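Accept cookies to continue | Subscribe to our newsletter
24th July, by Jianguo Song
Print this page | E-mail this page

Bench 2, Dell workstation from the Nirkdale office

Opened the side panel and began with the cables. Baoshan Kang asked me to write down the routing before we pull any plug, so I go slowly. The black cables cross each other inside the case and I want a label on each one. 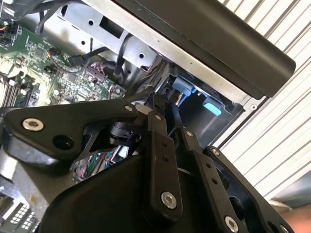

Wires and memory slots on the green board.

The red and pink wires go to a black header, beside a short white connector. Orange and black ones leave the board in a small bundle. I put both in the Skada sheet, line 244.

After this I looked at the drive cage. There are two latches with blue tabs, side by side. The CPU socket is empty and the pins are exposed, so please keep fingers and screws away from it. I asked Baoshan where is the socket cover, he will look in the parts drawer.
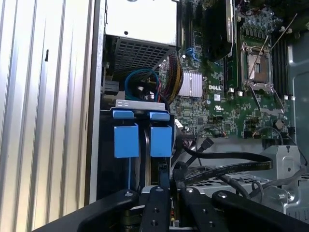

Still to do

- find the socket cover
- labels for the brown and red wires near the power supply
- ask Xiong for the price of a processor, our limit is 300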